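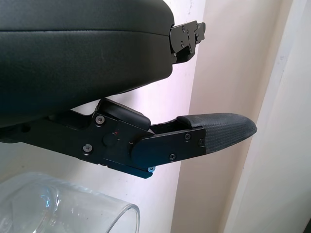
Glassware and Bottled Water at the Humitz Building

September | By Tetteh Sarpong
Reading time: 1 min
Print | E-mail

The Office of Building Services has revised its provisions for drinking water in the Isel and Mulis meeting rooms. Clear glass vessels will remain available on request. Bottled water will continue to be supplied by Ristić, with 320 bottles delivered each month and almost 200 held in reserve. 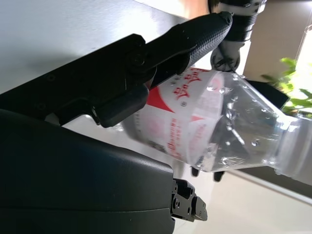 Bottled water in a clear plastic bottle with a red-and-white label.

Departments are asked to return unopened bottles to Room 154 by 4:30 p.m. Empty bottles should be placed in the recycling containers on each floor. Requests for larger meetings may be directed to extension 415.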